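Boletín de Ponberg, 24 de mayo de 2025

RECOGIDA DE DEMOSTRACIONES: CÓMO VAMOS

Notas rápidas, que hay reunión en nada.

Llevamos 1664 episodios guardados de la tarea de fruta y plato. El objetivo para cerrar la tanda eran 1000, así que bien. Muy bien. El total con las otras tareas (apilar, abrir cajón, doblar) sube a 3034. Todo subido ya al servidor de Demissie menos lo de ayer, que sigue copiando.

Lo que cambia desde esta semana: los episodios fallidos NO se borran. Se marcan como fallo y se quedan. Burkov los quiere para entrenar el detector de errores y el mes pasado tiramos un montón sin pensarlo. Si la fruta se cae y la recogéis en el mismo intento, eso es un episodio válido, etiqueta "recuperación". Si paráis con el botón rojo, fallo, y una linea en la hoja diciendo por qué.

Otra cosa, la variedad. Demasiados arranques desde la misma postura. Moved el plato, girad la muñeca, empezad más alto, más bajo, lo que sea. La cámara de muñeca es la que más pesa en el modelo nuevo, y con la pinza inclinada ve cosas muy distintas: más dedo, menos mesa, la fruta naranja medio tapada. De eso hace falta más.

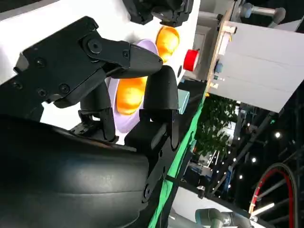
Bríd Mac an tSaoi contestó al borrador de esta nota que variar está muy bien, pero que si cada operador varía a su manera luego no hay quien compare turnos, y que prefiere una lista corta de posturas de inicio sorteada por el programa. También pide que las pausas largas se recorten antes de subir, porque el modelo aprende a quedarse quieto.

Lo del sorteo se puede hacer, Flillo ya deja cargar una lista. Kagiso Botha la prepara, casi 30 posturas para empezar, y si alguna choca con la mesa avisad y se quita. Lo de las pausas lo hablamos, recortar a mano es lento y el recorte automático se comió el final de varios agarres.

Pendiente: guantes del mando izquierdo (el gatillo va duro), calibrar la cámara fija, renombrar las carpetas que llevan espacios. Por favor, sin espacios.

La próxima tanda grande es en octubre. Quien quiera turnos de mañana que lo diga ya, se acaban enseguida.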